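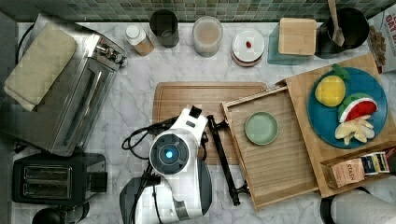
A Kitchen Counter Is for Leaving Things On

I got to Gudrun Hagedorn's place on a Wednesday, a bit before lunch, and we ended up standing at her counter the whole time with our coffee (there are perfectly good chairs in the next room!). She has run the Hidholm cooking evenings for years and I wanted to ask her about storage, but she wanted to talk about marble first.

"Everybody told me not to," she said. "My brother-in-law Murray told me twice. It stains, it scratches, you'll cry over a lemon. Well, I've cut a lot of lemons."

The green tile came later. She'd saved 2,000 dollars for the wall and brought home 4 samples, all plain, then went back for the little mixed squares, sage and gray and a sort of teal, and says she'd do it again tomorrow.

So why are the jars out in the open, lined up against the tile? "I forget what's behind a door," she told me. "If I can see through the glass, I know when I'm running low. I once owned three bags of oats and no flour." The wooden spoon lives standing up in its black holder for the same reason, and she reaches for it without looking.

I asked about the two toasters, the steel oven and the black two-slot one, and she laughed. "Bread goes in the small one. Anything with cheese goes in the big one. That was settled after an incident." She wouldn't tell me more than that, but she did say the folded towel on top of the oven comes off before she switches it on.

Her next project is the pantry shelf, and she's still arguing with Murray about the brackets.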